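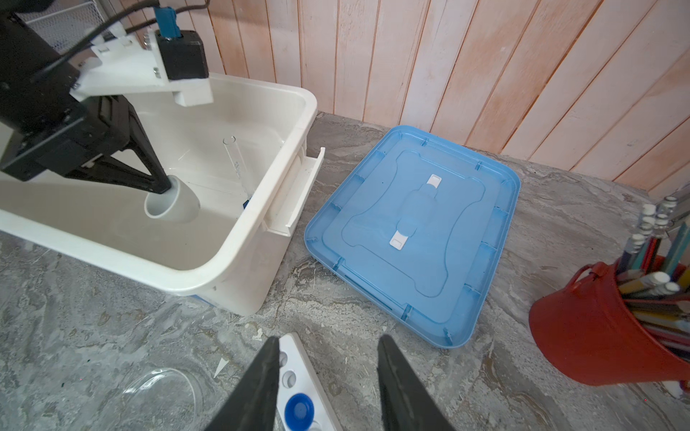 White bin on the counter, lid off, one glass tube standing inside. Pens at right.

2026-07-12

Glassware storage, counter side. Continuing the sort that Ekene started in December and left at the Letedholm drawer.

Bins in use are the white ones with the light blue latching lid and molded handles. Lid goes flat on the counter when the bin is open, latch side up. Stacked on end it slides on the marbled surface and has already chipped one corner tab on the Zikine bin.

Tubes. Clear glass only goes in this bin. Plastic tubes go with the Chukwu stock under the bench. A single tube leans on the wall and stays up while the bin is still, but it will go over when the bin is carried by one handle. Tried a folded towel along the bottom: works for four tubes, takes too much height, lid does not latch. Foam insert would be better. Inside floor needs measuring before anyone cuts foam – the walls taper and the outside dimension is no use.

Markings. Several tubes have graduations worn faint enough that I can't read them at arm's length. Those are for rinsing and holding only, no volumes. Ekene wants to re-mark them with a paint pen. I would discard for measuring and buy new. Not settled.

Checked the stock sheet against Salamatu's order list:
Sheet says 1,490 labels left on the roll set. Order list says 2,000 delivered, none logged out since. One of the two is wrong and I suspect the log.
Cirnerska caps: 4 bags, unopened, correct on both.

Labels go on the short end of the bin, never on the lid. Lids get swapped between bins and the contents then read wrong, as happened with the stopper bin.

Pens: red metal bucket stays on the counter. Colored pencils do not write on the label stock, markers do. Green for glass, orange for anything chipped and waiting for disposal. Pink and yellow fade under the lights, do not use for dates. Caps back on please, two dried out since the last entry.

To do:
Measure inside floor of bin, both ends.
Ask S. Oyewole where the label log is kept now.
Chipped lid – swap or file the tab down.
Move stoppers out of the tall bin before the next rinse day.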